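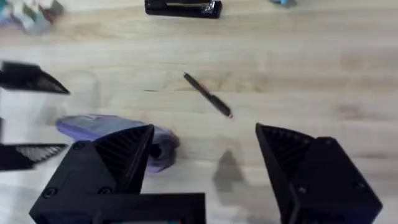 Mayuree Ruangrit and the Table Where Everything Lands

Search this site Enter keywords Go

I had been meaning to talk to Mayuree Ruangrit ever since her first desk-clearing evening at the Chareonsuk stationery shop, which I missed, and then her second, which I also missed. So when she told me to come by on a Thursday at four I wrote it on my hand. She poured the tea before I had my coat off, moved a pen to make room for my cup, and we were off.

The pen is a good place to begin, as it happens. It is slim and black with a little red-orange at the tip, and it was lying slantwise on the pale wood of the table as if somebody had just been called to the phone.

"That's where it lives," she said. "I know, I know. I teach people to put their pens away! But a pen you use all day doesn't want a drawer. It wants to be where your hand goes."

Mayuree spent 27 years in the back office at Sastex, ordering supplies for a whole floor of people who lost them, and she says she learned most of what she knows by walking around after six in the evening and looking at what had been left out. "You could tell who'd had a bad day. The neat ones would have everything squared up and one mug in the wrong place. I used to want to leave them a cookie." Sometimes, she admitted, she did.

She left Sastex in June and started the evenings more or less by accident. A neighbor on Morkar Street asked for help with a kitchen table that hadn't been eaten at since the winter, and the two of them spent a whole afternoon on it. The neighbor told her sister, the sister told the shop, and now there is a waiting list of 38, written in a Jutham notebook that Mayuree patted fondly but would not let me read.

I asked what she does first when she walks up to a crowded table, and she thought for a good long while, turning her cup around.

"I sit down," she said. "People expect me to come in with boxes. I sit down where they sit, and I ask them what they reached for last. It's nearly always something small. A pen, a pair of scissors. We leave that one alone and start from the outside."

And the purple thing, flat and rounded at the corners, paler on top than around the edge? I had been looking at it over there on her left the whole time we talked.

"Oh, you like the color! Everybody does." She laughed. "My rule is that anything bright can stay out a bit longer than it deserves. You won't lose it. It's the brown and gray things that sink to the bottom and turn up two years later with a birthday check inside."

She is firm about very little, but she is firm about wood. She doesn't like a table covered up with mats and trays. "Look at the grain on this one, running along the way it does. Why would I hide that? My mother had an oilcloth on hers all my life, and when we finally took it off - beautiful. All of us just stood there."

We talked until nearly six, mostly about her mother by then, and about whether rubber bands can be saved in any useful way (she says yes, on a doorknob). The fall evenings at Chareonsuk start again next month, and she asks that people bring one drawer's worth of things in a bag and leave the drawer at home.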